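## 3. Before you run a cable job

I wrote this section after reading through the Grodberg cell rules one too many times, so it's the short version I wish I'd had!

1. Set the speed cap to 3 on the pendant (the Poduval default is way too fast for cables).
2. Unplug both ends of any cable you plan to move.
3. Close the gripper slowly and stop as soon as it has hold. I like to grab the thick part and leave the thin strands alone.

**Caution:** Never reach in to fix a tangle while the arm is enabled. Hit stop, wait for the light, then go in.

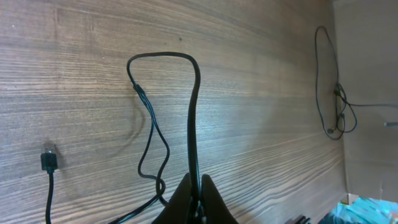

*Fig. 3. Thick cable held between the fingers, thinner strands hanging free.*

4. Check the wrist view for other cords close by before you lift. Loops love to snag, and a loose connector can get dragged along with them.
5. If you see error 424, open the fingers and start over from step 2.

**Note:** Write every snag in the log, even the silly little ones.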